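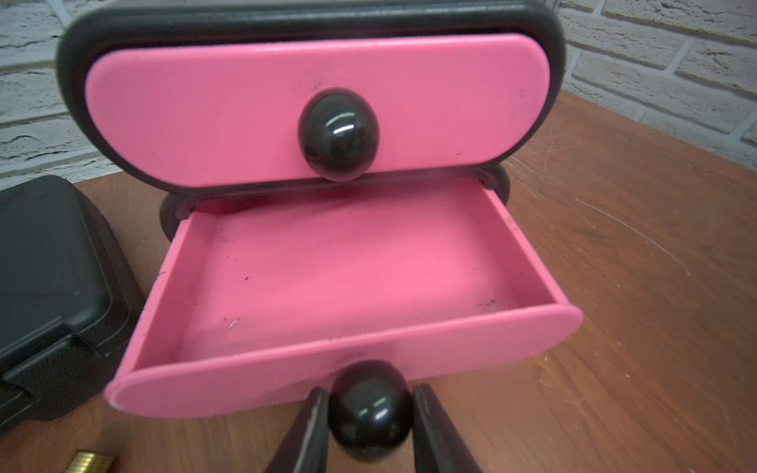
DRAWERS, DESKS AND THE BIG SORT-OUT

Quick one from me this month as the newsletter has to go out tonight and I still haven't done the raffle page.

Sort-out day is on again at the hall, doors open at 9.30, tea urn on from whenever I get there. Same deal as in March. Bring one small thing from home that's driving you mad. Desk drawer, sewing box, the bits-and-bobs tub off the top of the fridge. Not the garage please. We had a garage last time, in a trailer.

We're doing little drawers first. The two-drawer desktop sort, pink fronts, black surround, egg-shaped knobs, you know the ones, half of you seem to own something like it. Good for paper clips, stamps, hair ties, spare buttons. Also where crumbs go to live. So:

Everything out, onto a tea towel. Pull the drawer right open before you start, no fishing around with two fingers. Tip the loose stuff over the bin and go round the corners with a dry paintbrush (an old pastry brush does it too). Then a damp cloth with a drop of dishwashing liquid, wipe the walls as well as the floor, they get grubby from pencils and hands. Scuffs on a coloured front, try a rubber first, the plain white school kind. Bicarb if that doesn't shift it but go easy, it'll dull a shiny finish. Shiny knobs show every fingerprint so do them last with a dry hanky.

Let it dry before anything goes back. Safta Enache put her stamps back in a damp drawer in March and ended up with one very thick stamp. 70 cents each too.

What goes back: top drawer is for what you use every week, bottom for the rest. If you can't say what a key opens it goes in the mystery key jar on the front table. Batteries do NOT go back loose with the paper clips, there's a box for the dead ones by the kitchen door and I'll run them down to the drop-off on the Monday.

If the drawer sticks, check behind it before you blame the drawer. Nine times out of ten its a rubber band or a bit of folded paper gone over the back. Don't wrench the knob.

Swap table is back. Small storage only, clean, nothing cracked. Last time we had 30 things on it by morning tea and 6 left at pack-up, and those went to the op shop in town. Still after shallow trays or anything with dividers if you've got spares, the craft group will take the lot. Name on a bit of masking tape underneath if you want yours back!!

Two dollars at the door, covers the hall and the biscuits. Kids free. Mrs Amarasinghe is bringing the lemon slice again so don't leave it till eleven. Need a couple of people to help with trestles from 9, and somebody with a ute for the op shop run afterwards. Let me know at the library desk or stick a note in the box, PO Box 2279.

Bring your own cloth and a brush if you have one. I've got spares but they're mostly odd socks.

Names on the sheet by Thursday, May 23, 2019 please so I know how many tabels to put out.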